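Cómo limpiar y renovar las juntas de los azulejos de la cocina

Las juntas se oscurecen antes que el azulejo porque son porosas y absorben grasa y vapor. Antes de pensar en picar, conviene limpiarlas a fondo y ver cómo quedan.

Material: bicarbonato, agua templada, cepillo de cerdas duras, espátula de goma, esponja, rascador y lechada fina en polvo. Para un frente pequeño bastan 400 g de lechada. Yo uso la de Koivisto, pero sirve cualquiera para juntas estrechas. 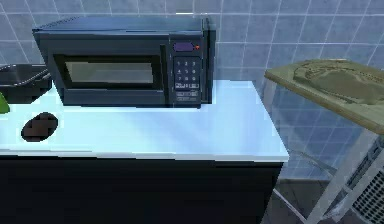 Primero se desengrasa toda la pared con agua y jabón neutro. Deje la encimera despejada en lo posible y separe los aparatos. Un microondas arrimado a los azulejos, como este negro, tapa justo la franja que más polvo acumula. Desenchúfelo antes de moverlo.

Prepare una pasta con tres partes de bicarbonato y una de agua, extiéndala sobre las juntas y espere quince minutos. Frote siguiendo la línea - nunca en círculos - y aclare dos veces. Si la junta se deshace al frotar, hay que rascar unos dos milímetros y rellenar.
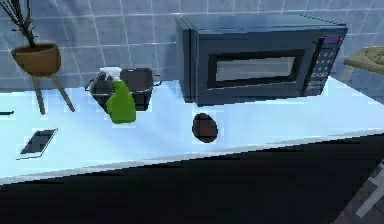 La lechada se amasa en poca cantidad, porque endurece pronto. Aplíquela en diagonal con la espátula de goma y retire el sobrante con la esponja apenas húmeda. Las macetas también se apartan, incluso las que van en un soporte de tres patas como el de la foto: el polvo de rascar cae sobre la tierra y entre las patas. Con azulejo gris azulado y junta clara, pruebe antes el tono en una esquina.

Deje secar 24 horas sin cocinar. Después pase un paño seco para quitar el velo blanco y aplique el sellador con pincel fino.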